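The patient art of showing a robot how

By mid-morning the kettle at Jurkthorpe has already boiled twice and Moushumi Abeysekara is on her fourteenth go at the same small job. Close on something, lift it, move it, let go. Then again, with the thing turned a little. She has been at it since eight and she is plainly having a lovely time.

"People expect it to be dull," she says, "and then they have a try and I can't get them off the controls!"

What she is making is examples. Pisten, the learning system the group has been building for the past two years, isn't given a set of rules for picking things up. It is given recordings of somebody doing it well, each one holding what the camera near the gripper saw and how the fingers moved, and from a big enough heap of those it works out what to do with an object it hasn't met before. The heap stood at 1779 when I visited in October. Abeysekara recorded a good share of them herself, and she talks about them the way a keen birdwatcher talks about a life list.

I had pictured a spotless laboratory. It is much more like a good shed (I mean that as high praise), with work in progress on every surface and tools left where they will next be wanted. The objects come from wherever they can be found. Some have rolled in from the greengrocer, some from a toy box, and a few are bits of other machines. Variety is the whole point. A system that has only ever seen neat blocks on a bare table gets very good at neat blocks on bare tables, so the team records in among the clutter, and changes the clutter often.
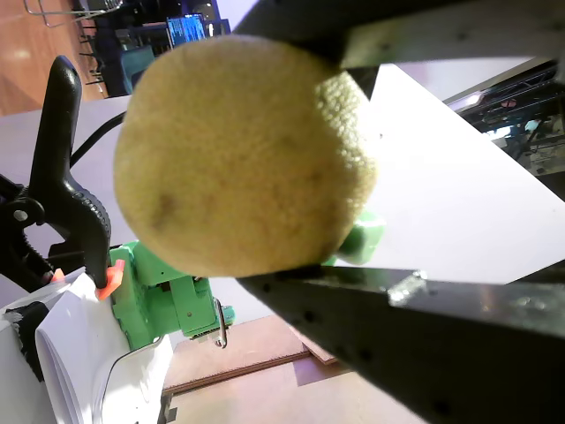
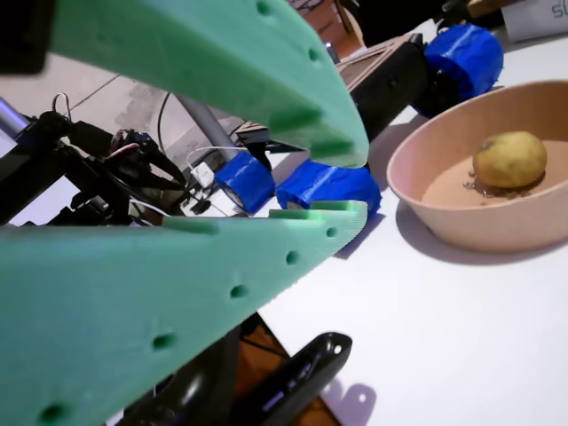
At work in Jurkthorpe: a fuzzy tan ball between black gripper fingers, first, and then the mint-green fingers, open, near a shallow bowl with a fruit in it.

Soft things and round things are the ones to watch. A person squeezes a ball just hard enough without giving it a thought, and it is only when you take over a pair of long stiff fingers that you find out how much you were doing. My own first attempt was a shambles. I came in too fast, nudged the ball off to one side and chased it across the table like a man after his hat. Shanthi Sheikh, who looks after the recordings once they are made, kept it.

"Oh, we want that one," she told me. "You went wrong and then you sorted it out. That's gold."

She means it. Early on the group threw away every clumsy run, and Pisten learned to be graceful right up to the moment something slipped, when it had no idea what to do next. Now there is a separate set called Drivov, made up entirely of recoveries: 161 of them so far, every one a fumble that somebody put right. Sheikh watches each from start to finish before it goes in. She labels the moment of contact, the moment of lifting and the moment of release, and she is strict about the last. If the fingers open while the object is still well above the table, the run goes back with a note.

There is real craft in all this, and I hadn't expected it. Abeysekara slows down just before she touches anything. Sheikh can often tell who was driving from the movement alone, before she has looked at the name on the file. A newcomer spends a morning on Coelho, the practice rig, with nothing being saved, until their hands settle down.

By half past three I had got better. I managed a clean lift, held it, and set the ball down without a wobble, and I may have cheered. Abeysekara nodded, turned the ball a little and told me to do it again.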